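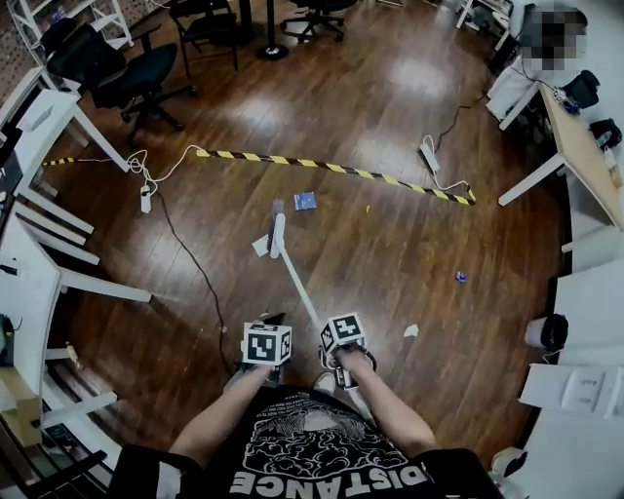

Floor and Housekeeping, item 1. The meeting opened with the floor of the Nindcombe office, which was last described in these minutes as "fine." Catríona Rafferty, in the chair, said she would like that word struck. Sweeping has begun, and the members agreed that a broom is a good start, though paper scraps, a crumpled blue wrapper and a small blue card were all still waiting their turn on the boards. Cathal Keane asked whose card it was. It was not claimed. The strip of yellow-and-black tape was discussed at greater length than it deserved. Eoin Noonan believes it marks something. Asked what, he said he would find out.

2. Cables. Rattana Limsakul would like the power strips off the floor and under the desks before anyone sweeps near them again. Mr. Keane observed that this was also agreed in the spring. Agreed again. Ms. Limsakul to order clips and ties, limit $275.

3. Floor finish. Faustino Olvera presented a quote from Keogh to clean and recoat the wood for $800. Mr. Noonan felt the floor was shiny enough already. Mr. Olvera felt Mr. Noonan had not looked at it near the windows. Deferred to October, when both will look at it together.

4. Broom storage. The hook by the door came down under the weight of coats. Coats to go on the rack, where the sign asks them to go. Mr. Olvera to put up a new hook.

5. Rota. Five names, one week each, beginning with the chair. Mr. Keane asked to be last and was put second.

Minutes of the previous meeting approved, less the word "fine." Minutes taken by R. Limsakul, September 30, 2025.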